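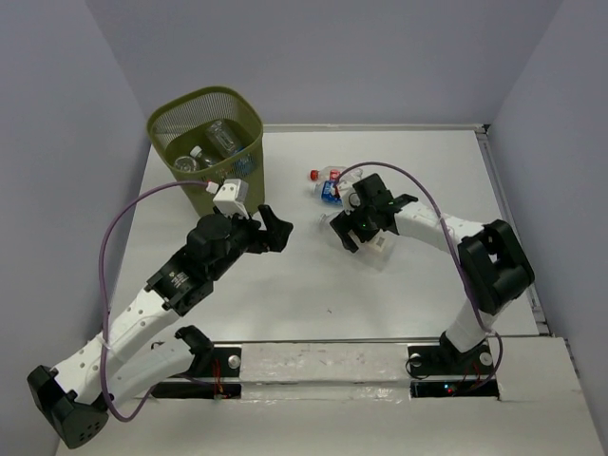 The Bin Under the Sink Is Not Saving Anything

Every December the same advice comes around. Get a second basket, put it next to the first one, and teach the household to sort. The second basket should be attractive, we are told, so that people will want to use it. I have read this in catalogs, on the back of my own trash bill, and on a poster in the lobby of my building, and I have yet to see anyone explain what a basket does for a bottle that a paper bag does not.

So I spent a few weeks looking at how people sort their empties at home, starting with my own kitchen, where the system is a mesh wastebasket meant for an office.

I'll give mesh its due. You can see what is in it. A bottle with a bit of juice left in the bottom shows up right away, and so does the jar that somebody dropped in with the lid still on. With a solid bin you find out on collection morning, usually by the smell. But mesh also drips. Whatever was left in the bottle goes straight through to the floor, and the salespeople who like to talk about airflow get quiet when you ask about that.

The shop in my neighborhood that sells this kind of thing is called Sturkero, and it has a whole wall of sorting stations. The one everyone stops at is the Gamia, a three-part tower with lids in different colors. It costs 200 dollars. I asked what the lids were for and was told they help guests. I have guests maybe twice a month, and they leave their bottles on the counter like everyone else.

Then there is the matter of what goes in. Glass with plastic is the big argument. Some towns take them mixed, some will leave the whole load at the curb, and mine changed its mind last spring and announced it in a leaflet that looked like a pizza menu. If your town wants them apart, a glass jar at the back of a basket full of plastic bottles is a chore you have put off until later. You will be fishing it out by hand, and if it has broken by then, you will be doing it with gloves.

Caps are the other one. For years the rule was caps off. Now many places say caps on, and people who trained themselves to twist them off feel cheated. I called the hauler that serves my block, Bretow, and got two different answers from two different people on the same afternoon. The second one asked me what the first one had said.

Labels I have stopped worrying about. I used to soak them and scrape them with a butter knife. Bretow's leaflet says to leave them on, and I chose to believe it, mostly out of laziness.

What does seem to work, as far as I can tell, is boring. The households where the empties end up in the right place have the basket close to where the bottles get emptied. In my home that is the end of the counter. When the basket lived in the hallway, bottles piled up on the table beside the toaster and lay there on their sides, rolling whenever somebody bumped it. I moved the basket and most of the pile went away. That cost me nothing, and I could have skipped the trip to Sturkero.

Size matters too, in the opposite direction from what the stores suggest. A big bin gets emptied when it is full, and by then it is a heavy and sticky job. A small one fills in a day or two and gets carried out with the mail. My neighbors on Joubert Street bought a bin so large that it needed its own closet. They now keep a grocery bag on the doorknob.

I did keep one habit from all this reading, which is to rinse. A splash of water, a shake, pour it out. I can't prove the hauler cares. My floor does, given the mesh.

As for the Gamia, it was still on the wall when I went back, marked down to 80 dollars with one lid missing. The clerk said the lid could be ordered separately. I said I would think about it, and bought a sponge.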